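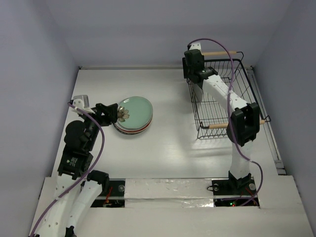
Golura 叠盘配花 桌面布置系列

阅读时间 6 分钟

货号 543。圆盘,加一朵仿真花。盘子按色单卖,花也单卖,配一起走的话下单备注写“配花”两个字就行,不用另外打电话。

颜色先说。薄荷绿,很浅的那种,盘边微微抬起一圈。叠在下面的有红的有白的,从侧面看过去就是一道一道的细条。这系列卖的其实就是这个侧面。单独一只薄荷绿放着,好看是好看,有点素;底下压了红和白,边上露一线,味道就出来了。薄荷绿放最上面,我们自己店里一直这么摆,客人进来问的也多半是这个顺序。当然您要红的朝上也行,过年那阵子有人专门这么要。

花。花瓣是浅的银米色,花心深一点。小小一朵,不抢盘子。之前试过大红的,试过亮黄的,跟红边白边放一起太闹,撤了。银米色这个是 Toon Lambrechts 挑的,他管陈列,挑了一个下午,最后拿回来的就这一款,大家看了都没话说。

怎么摆

摆法没有死规矩,常用的几种写在下面,照着来或者自己改都可以。

搁边上。花放在最上面那只盘的边沿,花头稍微往外探一点点。自助台、签到桌、甜品台都合适。客人取盘的时候把花拿开,放旁边就行。

放正中。一人一叠,花压在盘心,花心朝上。坐席用。名牌可以靠着花立,不用再买名牌夹。

不放盘里。盘子叠好,花放在盘子旁边的桌面上,隔开一指左右。桌子小的时候反而这样清爽。白桌面最出效果,浅灰的桌布也可以。深木色的桌子我们试过,薄荷绿会显旧,建议垫一块浅色的布。

叠多高?看场合。坐席那种低一些,自助台可以高一点,但是别贪高,客人伸手取盘会碰歪。花要是放边沿,最上面那只一定放平,盘和盘对齐再放花,不然花会往下滑。

租还是买

都可以。买的话零售不限量,一只也卖。批发 300 只起,颜色可以混,红白绿随便搭,不要求整箱同色。超过起订量不用再凑整,要多少写多少。

租的话只接本地,Govton 城里和近郊。仓库备着 500 只可以出租,三个颜色加起来。旺季要早点订,五月基本天天有婚礼,去年五月有一位客人活动前一天晚上打来,仓里只剩白的了。花跟着盘子一起租,不另外收钱,但是丢了要赔,按零售价。

租期算法:取货当天算第一天,还货当天不算。中午之前还。下午还的算多一天,这个麻烦大家看清楚,每个月都有人来问为什么多扣。

收货和检查

盘子竖着装箱,中间有隔垫。收到先别急着撕外面的胶带,看一眼箱角有没有瘪。瘪了就拍照,连箱带单号一起拍,发给我们。开箱之后再发现破损也赔,签收后 2 天内说都行,过了就不好处理了。

花是单独小盒。拿出来花瓣可能压得有点扁,用手指从里往外轻轻拨一圈,放一晚上会好看很多。不要用吹风机热风吹。有客人吹过,花瓣边缩了,补不回来,只能重新买一朵。

少发、错色的直接补,不用把错的寄回来等我们验,先补给您,错的下次顺路带回来或者等快递来取。

收纳

盘子不用的时候,同色放同色,最下面垫块布。我们卖的时候配的隔垫别丢,搬家或者跑活动的时候还用得着。跑活动的朋友多说一句,箱子里留点空,塞太满盘边容易互相磕。

花放回小盒,花头朝上。别跟盘子一起压。盒子坏了可以来店里要,有多的就给。放久了落灰,软毛刷扫扫,顺着花瓣的方向扫。不要泡水。

箱子外面写上颜色,写大一点。听着啰唆,布置现场几十个箱子堆一起的时候就知道有用了。我们自己的箱子侧面都贴色条,绿的贴绿,红的贴红,白的贴灰,白贴在白箱子上看不见。

搭配着卖的

Tremon 桌布,浅灰和本白两色,长的短的都有,铺盘子最稳妥。浅灰卖得快,本白一直有货。
Van Acker 餐巾,素色,折好可以夹在最上面两只盘中间,露一个角出来。红餐巾配薄荷绿好看,绿餐巾就算了,颜色差一点点比差很多还难看。
仿真花单朵补货,同一款银米色,颜色每批会有一咪咪差别,介意的一次买够。

常有人问的

能不能只要薄荷绿?能。全绿叠起来侧面就没有条纹了,安静一点,有人喜欢。

能不能印字印标?盘面暂时不做。名字写在吊牌上挂花那边,吊牌我们有空白的,自己写。

花能换别的颜色吗?目前只有这一款。秋天可能会上一个偏灰粉的,打样还没定,定了再说,先别问价。

可不可以先看实物?可以的,来店里。样品盘和样品花在进门右手边那张桌子上,随便摆随便拍,摆完不用复原。早上十点以后有人,中午吃饭那会儿可能要等一下下。

盘子有没有大小号?货号 543 就一个尺寸。想要大一号垫在下面的,去看托盘那一页,颜色不完全对得上,白的最接近。

什么时候发货?现货下午三点前下单当天发,三点以后第二天。批发单要先核色再装箱,多等一天,急用的话提前说,能赶我们尽量赶。

大单联系 Roel Timmermans,报价、排期、租借都是他。写信最好把这几样一次写全:哪个颜色、各多少、买还是租、什么时候用、送到哪里。缺一样就要来回问,他那边信多,来回一次可能就过了半天。场地有照片也可以附上,桌面是什么颜色能看出来就行,他会顺手给个配色的建意。

价格看店里的价牌或者来信问,页面上先不写了,上个月刚调过,旧的还没改完。租借押金还货当场退,走原来付款的路,现金付的退现金。

补货:红色上周有点紧,已经到了。白的充足。薄荷绿几乎每周都补,看到缺货隔几天再刷一下,或者留个邮箱,到了通知您。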